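**Progress report: packing and storage, Plurine stockroom**
28/08/2022

To: Marjatta Riihimäki
From: Nafula Kariuki

The move from cardboard trays to plastic bins started in February and is now past the halfway point. The grant covered 300 bins. We have 138 in use and 93 more washed and waiting on the lower shelves. The rest are still at Hendeck and will come over when the second bay is clear.

The small black boxes were left until this month. They scuff easily and the print on them is white, so marks show. Senad Obradović tried them in bare bins first and didn't like how they slid when the bin was carried. We now line each bin with blue cloth, and the packing table has a green cloth over it so that boxes can be put down without scratching. Boxes go in lengthways, front to back, starting from the right-hand side, with the print facing up.

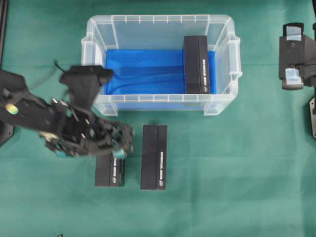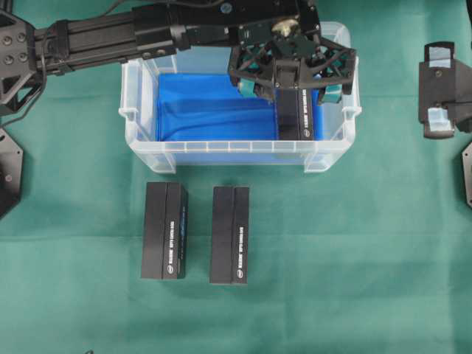
Both packing by hand and checking against the list are going at a steady pace. The stock list stands at 2,613 items. Sólveig Kvaran has gone through the Danditz lines and is partway into Muli. She found several entries with the wrong shelf code, all from the old system, and has corrected them as she went.

Problems since the last report:

- The liners were cut slightly too large and bunch up at one end. Chae-won Ok is trimming a new set. The ones already in use will be swapped when the bins are next opened.
- The label holders we ordered do not fit over the rim. They have gone back and we are using tie-on tags for now.
- The table cloth creases when folded away. We have stopped folding it and leave it on overnight.

Spending is within the agreed amount. The only extra cost was the second roll of blue cloth, paid for out of the money set aside for labels. I would like to move the refund on the label holders to the same line, if you are content with that.

Next we will finish the black boxes, clear the second bay and bring the remaining bins across. Please let me know whether you want the corrected stock list now or with the final report.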